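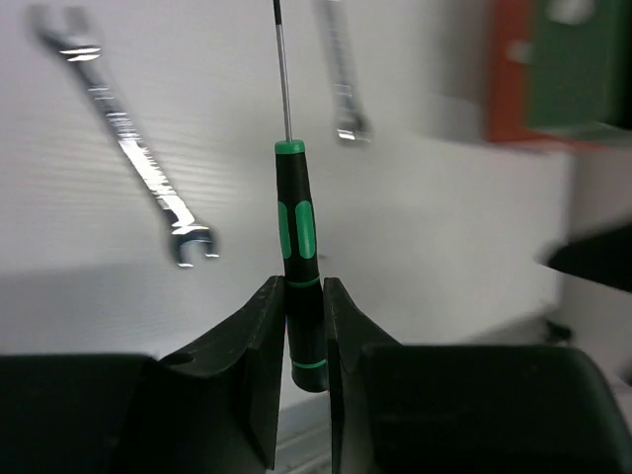

Precision screwdrivers: what are you all using for small stuff?

Forum: Tools and Tinkering > Hand tools

brima_shed wrote:
Right, I need some opinions before I spend money. I've been mending bits and bobs at the kitchen table for years (glasses, toys, the odd laptop) with the same slim black and green one you see at the top, and I love the handle. It's narrow by the collar and gets fatter as you go down, so you can spin it with your fingertips up top and still get a proper twist further along. The green grips are lovely too. But the tip has gone soft on me and it keeps riding out of cross-head screws. Do I buy the same again or is there something better? I was looking at the Finaler set, 11 drivers in a roll.

clurkdale_clocks wrote:
Don't get the Finaler! I had that roll for 2 winters and the small flat one twisted like a bread tie the first time I leaned on it. Nice roll, mind you. I keep paintbrushes in it now.

softwax wrote:
Disagree with clocks there. Mine's been fine. If you're leaning on a precision driver you've got the wrong size in the screw, sorry.

clurkdale_clocks wrote:
I've been doing clocks since before 2000, I know what size goes in a screw, thanks. Brass screw, right blade, bit of old lacquer holding it. It should not have twisted.

softwax wrote:
Fair enough, maybe you had a bad one. Drop of oil and leave it overnight would still be my first go though.

pennyfarthing418 wrote:
Can I put in a word for a spinning cap? I can't get on with a solid handle on tiny screws, I want my finger resting on the end and the whole thing turning underneath it. Does yours spin, brima? I can see a rounded black end on it but can't tell from that.

brima_shed wrote:
No, it's fixed. Never bothered me, but then I mostly do short screws. Is it worth having?

pennyfarthing418 wrote:
For glasses, YES. For anything bigger you won't care.

nosegrease wrote:
Is the shaft meant to be dark at the far end or is that wear? All of mine are bright the whole way along.

brima_shed wrote:
Came like that. I've always taken it for some sort of coating but I've never looked it up.

clurkdale_clocks wrote:
Could be magnetised as well, some of the dark ones are. Try it on a loose screw. I don't like magnetic ones near a watch but for laptops they're a blessing (no more crawling round on the lino).

nosegrease wrote:
I'd go the other way and get one decent handle with swappable bits. Tip goes, you bin the bit and keep the handle.

softwax wrote:
Too fat for recessed screws, most of those. You can't get the bit holder down the hole.

nosegrease wrote:
Depends on the holes! I've done two game controllers and a radio with mine.

brima_shed wrote:
Update, 25th June. I tried it on a loose screw and it does pick it up, just about, so clocks gets a point. I've ordered another single one for now and I'll look at a spinning one for the glasses when I've got a bit spare. Does anybody dress their own flat blades, by the way? I've got a fine stone sitting here and three old flat ones that could do with it.

clurkdale_clocks wrote:
All the time. Keep the faces parallel and go slowly, and stop before it gets too thin. Start with the worst of the three.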